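Prurnero Board Repair
Home | Services | Ship a Board | FAQ | Contact

Frequently Asked Questions
Last updated 10/07/2019

What do you repair?

We repair control boards and power boards from household and light shop equipment. Most of what comes in is from garage door openers, treadmills, well pump controllers, furnaces and older sewing machines. We also take boards from the Memon and Fuvent lines of battery chargers, including the models that are no longer sold.

We do not repair phones, laptops, tablets, televisions or anything medical. We also do not take car or truck modules.

Do I send the whole machine or just the board?

Just the board, if you can get it out safely. If the board is screwed or clipped to a mounting plate, leave it on the plate. More boards get cracked coming off their plates than in the mail. Transformers and motors should stay home unless we ask for them.

If you are not comfortable opening the machine, ask a local service shop to pull the board for you. Unplug the machine first in any case, and wait at least 10 minutes before touching anything inside. Large capacitors can hold a charge after the power is off. If the equipment is wired straight into the house, have an electrician disconnect it.
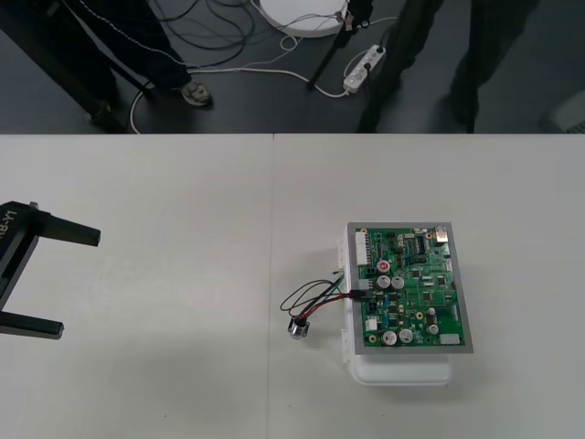
How do I remember which wire goes where?

Take photos before you unplug anything. Take one of the whole board, then a closer one of each connector. Small pieces of masking tape with a number on them work well for loose wires. Put the same number on a sketch and keep the sketch with the machine, not in the box you send us.

We can't tell you the wiring for your machine. The same board is often used in several models with different harnesses.

How should I pack it?

Put the board in an anti-static bag first. If you don't have one, most computer stores sell them for under a dollar. Do not use plain plastic wrap or packing peanuts directly against the board.

Wrap the bagged board in bubble wrap and put it in a stiff cardboard box with 2 inches of padding on every side. Padded envelopes are not enough. Include the printed work order, or a sheet with your name, phone number, return address, the make and model of the machine, and what it was doing when it failed. "Dead" is fine if that's all you know, but "clicks twice, then shuts off" saves time.

Where do I send it?

Use the Laseck address on your work order. The counter there is open for drop-off as well. Please don't ship to the billing address at the bottom of your invoice – packages sent there have to be forwarded, and that adds days.

How long does it take?

Most boards leave here within nine working days of arrival. If we have to order a part, we email you with the new date. April and the first half of May are slower, when the pump controllers all come in at once.

There is no rush service.

Can I store the board for a while before sending it?

Yes. Keep it somewhere dry, in its bag, inside a lidded plastic box. Basements and garages are fine if they don't get damp. Don't stack other things on it. Label the box with the machine it belongs to, especially if you have more than one.

Remove any coin cell or battery pack before storage. Leaking batteries ruin a lot of boards that were otherwise easy fixes.

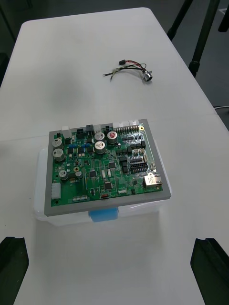 What does it cost?

The bench fee is listed on the Ship a Board page and covers inspection and a written estimate. If you go ahead with the repair, the bench fee comes off the total. If you don't, we send the board back and you pay only the fee and return postage.

We keep replacement parts for around 800 board types, and repairs on those are usually flat rate. Anything else is quoted by the hour, and we don't start until you approve the quote.

What if you can't fix it?

Then there is no repair charge. The usual reasons are burned-through layers, heavy corrosion under the chips, or a programmed part that can't be bought. We can recycle the board for you or return it.

My board came back. How do I put it in?

With the machine unplugged, set the board in place and start all the screws by hand before tightening any of them. Then connect the cables, using your photos. Plug connectors in straight and push until they are fully seated. Never force one that doesn't want to go – check that it is turned the right way and that no pins are bent.

Leave the power input for last. Read the voltage printed beside it and compare it with the label on your power supply. A wrong adapter with a plug that happens to fit is a common reason for a second repair, and the warranty doesn't cover it. 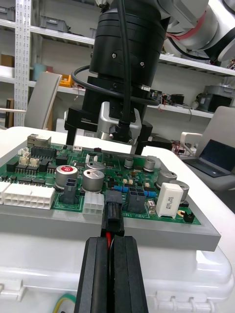
Power lead plugged in at the "18V IN" marking.

Is the repair under warranty?

Yes, for one year on the parts we replaced and the work we did. Water, lightning and rodent damage are not covered. Keep your invoice, as we look up claims by invoice number.

Do you sell boards?

Now and then. Rebuilt Memon and Fuvent charger boards are listed on the Services page when we have them. We don't hold them or take deposits.

I have a different question.

Use the form on the Contact page and include your work order number if you have one. We answer email faster than voicemail.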